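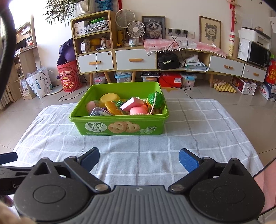
Toy food box on the checked cloth, gripper open

Ticket: Two-part toys rejected at review
Opened: 9 November 2025
Project: Wendidberg
Status: waiting on Grundov

Hi all, me again. I'm opening this one because the Wendidberg play food task keeps bouncing and I've now read the handling rules so often I could sing them. Out of 26 episodes, 7 came back marked "object state unclear." All 7 are ones with a sliceable toy in them. The plain one-piece toys sail right through!

What I checked first, so you don't have to ask:

Finger calibration is fine. I ran the open and close check before and after, same numbers both times. Clock sync is fine too. I also went back to the July version of the Iglesias handling guide, the one with the start pose rules, and we follow it - fingers fully open, short hold, then approach.

So then I looked at the box rule. It says a container has to stay put for the whole episode, and if it gets moved to another surface you start a new one. We do use the box on the floor as well as on the table, and I wondered if the reviewers were seeing one long episode where there should be two.
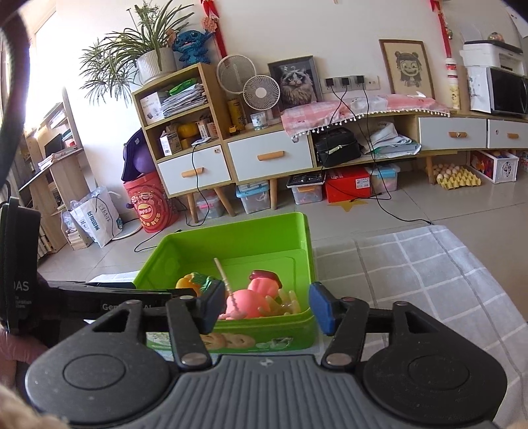

Grundov replied on the ticket that floor and table episodes are split correctly in the upload, and that the container rule has nothing to do with these rejections. Look at section 3, they wrote, the part on objects that come apart, and tell us what your operators write in the start state field.

Okay, fair. I looked, and we write "corn." Just "corn." Section 3 wants you to say if the halves are joined, touching or separate, and it wants that written before the fingers close on anything. I had read that as a rule for the cutting task only (it sits right under the cutting heading, so I don't feel too bad). The corn is the worst offender, as the seam is thin and a reviewer can easily take it for one solid piece.
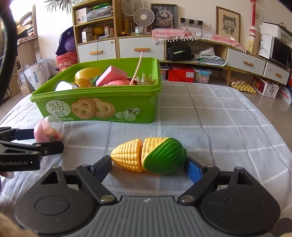

What I've changed on our side so far: the start state field in Fludent is now a pick list, and you can't save with it blank. I also added a line to our own sheet saying which half gets gripped first. The Iglesias guide leaves that up to the site, but it does say to pick one and stick to it, and we hadn't. Two operators were going for the husk end and everyone else for whatever was closest.

Redid 3 of the rejected ones with the new field filled in. They're in the queue now, no verdict yet.

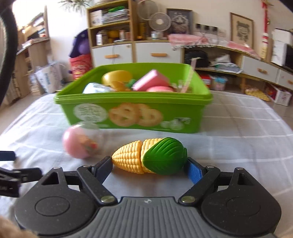

Still open, and I'd love an answer before we redo the rest: if the halves start out joined and come apart during the lift, is that a failed episode or a good one with a note? I can argue it both ways from the text. My vote is keep it and add the note - a person reading the log later can filter those out, and we lose less work.

Leaving this at normal priority. I'll hold the other 4 until Grundov gets back to me on the lift question.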